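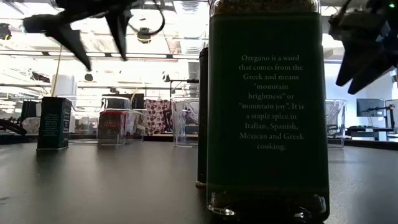 Livska - Elloscombe site
Dry goods, containers and bench checklist
Sheet 386, August round
Checked by: Yurii Stelmakh
Countersigned: Zakhar Chornovol
Start of round: 09.40

Result codes: OK = meets the item. C = meets the item, see comment. A = action needed. N/A = does not apply at this bench. An item left blank is treated as not checked and the sheet goes back.

Scope: jars, tins, open bins and the surfaces they stand on. Chilled goods, knives and hot equipment are on their own sheets and should not be entered on this one.

Section 1. Surfaces and bench

1.1 Work surface level, no rocking when pressed at each corner. OK

1.2 Height of surface from floor 735 mm, measured at the near edge. OK
Comment: Measured again after the feet were adjusted last month. No change needed.

1.3 Surface free from grit, leaf, spilled powder and label scraps. C
Comment: Dark surfaces hide dried herb very well under the ceiling lights. Check with a hand torch held low to one side, then wipe. A few flakes came up on the cloth from the glossy table although it had passed by eye. The cloth test should be done before the item is marked, and on the matt bench as well as the glossy one.

1.4 Wooden planks at the sides free from splinters, raised grain and sharp corners. C
Comment: Grain slightly raised at the near end of the left plank. Rubbed down by hand and checked with a nylon stocking, no snag. Finish with oil at the next service.

1.5 Screws and fixings flush or below the surface of the timber. OK

1.6 Floor under and beside the bench clear, no trip hazard, no standing water. OK
Comment: Concrete sound. The old patch by the doorway is on the building sheet and is not repeated here.

1.7 Waste bag within reach of the bench but not on it. OK

Section 2. Jars and tins, dried herbs and spices

2.1 Each container stands upright and is stable when nudged at half height. C
Comment: The tall rectangular ones have a small footprint for their height. Upright on a flat table they pass. On the wire shelf in the side cupboard the oregano leaned, because one edge of the base sat between two wires. Put a flat board under them or keep them on the table.

2.2 Contents can be identified from the front without opening. C
Comment: Oregano passes. The label gives the name as the first word of the text, and the leaf can be seen through the glass above and below it. However the rest of the front text is general reading ("Oregano is a word that comes from the Greek and means 'mountain brightness' or 'mountain joy'", then the list of Italian, Spanish, Mexican and Greek cooking) and a person in a hurry will see a block of small white print on dark green and nothing else. The small green tin has white print in a similar style and from arm's length the two are told apart mainly by height. Add a plain lid label in block capitals to each.

2.3 Lid labels fitted. A
Comment: See 2.2. None fitted on this round. Zakhar Chornovol to print.

2.4 Best-before date found and in date. C
Comment: Allow time for this. The date is not always on the same face from one container to the next, and turning them all round takes longer than the rest of the section together. All in date. Suggest the month is copied on to the lid label so that this item can be done without lifting anything.

2.5 Glass free from chips and cracks, base and shoulders included. OK
Comment: Run a gloved finger along the lower rim. Highlights on clear glass look very much like a chip, and a chip looks very much like a highlight, so a check by eye alone is not accepted for this item. One jar was failed on the last round for a bright line that disappeared when it was turned. It has been put back into use.

2.6 Metal tins free from rust, dents on the seam and sharp edges at the opening. OK

2.7 Lids close fully and stay closed when the container is laid on its side. OK

2.8 Contents free from clumping, insects and off smells. OK
Comment: Oregano dry and free-running, smell faint. Faint is a matter of quality and does not fail the item. The cook should be told.

2.9 Dark or tall containers not placed so that they hide others behind them. C
Comment: The slim black cylinder was standing partly behind the oregano and could not be reached without moving it. Stand the tall items at the back in one row and the small tins forward. The same arrangement was asked for on the previous sheet.

2.10 Allergen card for blends available at the bench. OK
Comment: Card is the Plondurine version, revised. The older card with the yellow corner has been withdrawn - if you find one, bin it.

2.11 Containers not stored over heat or in direct sun. OK

Section 3. Clear open bins

3.1 Bins in line, with a gap between them wide enough to get a hand in and lift. OK

3.2 Bins not overhanging any edge of the surface. OK
Comment: Minimum distance from the far edge is 70 mm. All greater.

3.3 No cracks at the corners. OK
Comment: Rounded corners are the strong point of this pattern. When they fail it is normally along the base, so tip and look from underneath.

3.4 Inside faces clean and clear. C
Comment: Floor of the left-hand bin cloudy and light grey over the open front part. Washed twice, no improvement, so it is taken as surface wear and not dirt. Still acceptable for packed goods. Not to be used for loose goods from now on. Yurii Stelmakh to mark the underside with an L so that it does not get swapped after washing.

3.5 No stray marks, stickers or bits of tape left in the bins. C
Comment: A small narrow white mark near the centre of the middle bin. Try warm water first, then the plastic scraper. No solvent on these.

3.6 Fill level not above 70 per cent of the bin height for anything that can roll. N/A
Comment: Not tested, the bins were not in use for rolling goods on this round.

3.7 Goods placed with tops facing up and not wedged. OK
Comment: Red-topped items one behind the other in the left bin, dark items side by side at the far end of the middle one. Either way of placing is allowed. What is not allowed is forcing an item in crosswise, which bows the walls.

3.8 Dark goods can be made out against the surface below. C
Comment: Black items in a clear bin on a black surface are poor to look at. The red tops are picked out at once from the doorway, the dark ones have to be looked for. A sheet of pale card under the bins would settle it. Hrytsenko can supply a wipeable one cut to size. Trial on one bin first. 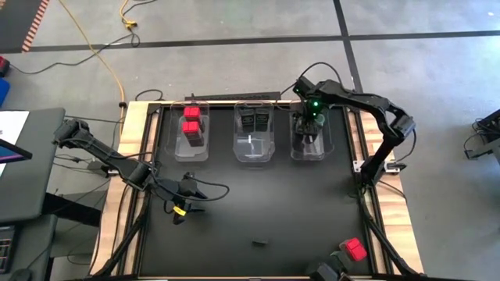
Section 3, bins along the far part of the black surface. Items 3.4 and 3.7 refer to the left-hand bin, 3.5 to the middle one.

3.9 Bin labels present on the near face. A
Comment: Labels were taken off for washing and have not gone back. Use the slide-in type and leave the adhesive ones in the drawer.

3.10 Spare bins stacked no higher than the shoulder of the shortest person on shift. OK

Section 4. Lighting and access

4.1 Light level at the surface enough to read the smallest label text. C
Comment: Enough for the white print on dark green when the container faces the window wall. When it faces the other way the reader's own shadow is across it. Turn the container, do not bring a lamp on to the bench.

4.2 Glare. C
Comment: The glossy table throws back the ceiling lights in a soft band at the rear. No hazard, but it is tiring and it makes spills hard to see (refer to 1.3). The matt surface in Section 3 does not have the problem and is preferred for any sorting work.

4.3 Clear standing room at the near side of the bench. OK

4.4 Nothing heavy stored above head height over the bench. OK

4.5 First aid box and broken glass kit in place and sealed. C
Comment: Seal on the glass kit was broken, contents complete against the list. Resealed and initialled. Whoever opened it should have signed the tag. Please sign the tag.

Section 5. Breakage and spillage procedure

5.1 Procedure card displayed and readable. OK

5.2 Person on shift able to state the steps without the card. OK
Comment: Asked at the bench. Steps given in the right order: stop, keep hands off the surface, cover open bins, collect with the stiff card and the pan, wipe, torch check. Goods in any open bin on the same surface as a glass breakage are thrown away, whether or not glass is found in them. This was given correctly.

5.3 Record of breakages up to date. OK
Comment: No entry since the last sheet.

Actions

A1. Lid labels for all dried herbs and spices, with month of best-before added. Chornovol. Before next round. (2.2, 2.3, 2.4)

A2. Flat board for wire shelf in side cupboard, or remove tall containers from it. Stelmakh. Before next round. (2.1)

A3. Rearrange tall and small containers. Done during the round, to be looked at again next time. (2.9)

A4. Mark underside of left bin, take off loose goods duty. Stelmakh. (3.4)

A5. Clean middle bin. Done with warm water after the round, scraper not needed. (3.5)

A6. Pale wipeable sheet, one bin, trial. Price to be asked from Hrytsenko. Open. (3.8)

A7. Refit bin labels. Chornovol. Same shift. (3.9)

A8. Oil left plank, near end. Next service. (1.4)

Notes on using this sheet

Item 2.5 used to read "glass checked". It was changed since it was being ticked from the doorway. Please do not shorten it again when the sheet is retyped.

Items 1.3 and 4.2 overlap and may be merged in the next version. Until then fill in both.

End of round: 10.55
Signed: Y. Stelmakh
Countersigned: Z. Chornovol, with the remark that A7 is carried out before goods are moved between bins.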